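Project Report: Why Our Arm Kept Stopping Over the Block
Dellalwood Robotics Lab, spring project
March 19, 2026

When we signed up for this project in January, we thought the hard part would be the gripping. Our plan was friendly enough: have the arm pick up a light wooden block from a printed cloth and set it down on whichever colored rectangle we asked for. We wrote the control program ourselves, named it Stirgate (after a long evening and too much tea), and for the first week it behaved beautifully.

Then came the stops. The arm would set off, get partway through a move and freeze with a joint fault on the screen. We blamed the cloth first – all those red, blue and yellow blocks seemed like a lot to ask of our vision code – and we spent far too many evenings on that idea.

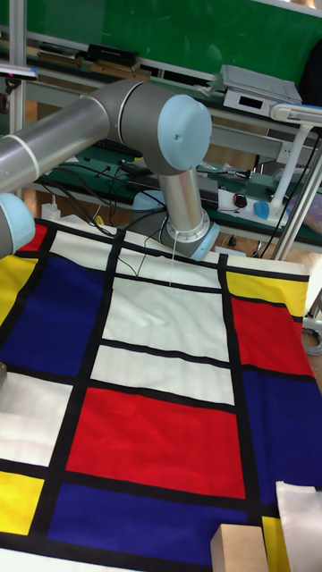
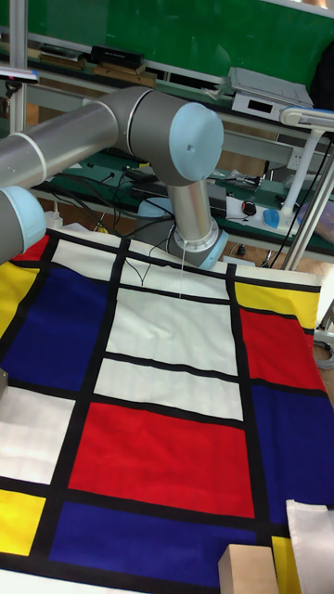
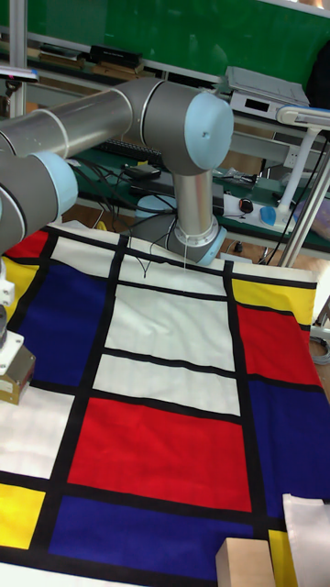
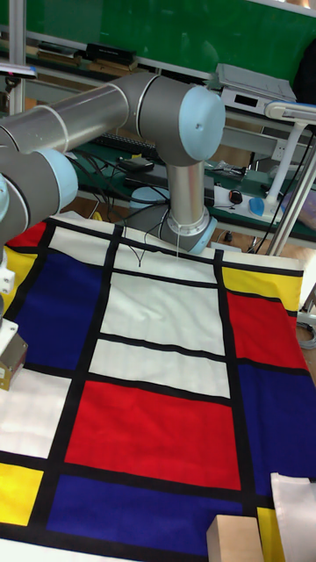 The arm over the grid cloth, with the block at the lower right.

What finally helped was going back through the log, all 3,049 lines of it, and marking every fault by hand. There were 12 stops, and every one of them came while the wrist was turning. The vision code was fine, which was a little embarrassing after everything we had said about it! The trouble was in the cabling. We had left too little slack at the wrist, so a big turn pulled on a connector and the signal dropped out for up to 500 milliseconds. Stirgate took the silence as a fault and stopped, just as we had told it to.

We are glad we never gave in and lengthened the timeout, tempting as it was, as that would have meant an arm moving with no idea where its wrist was. We rerouted the cable, limited the wrist turn in software and added a warning when a signal comes late. After that we ran four full sessions without a stop.

We still want to try a proper cable guide, and the warning message needs friendlier wording.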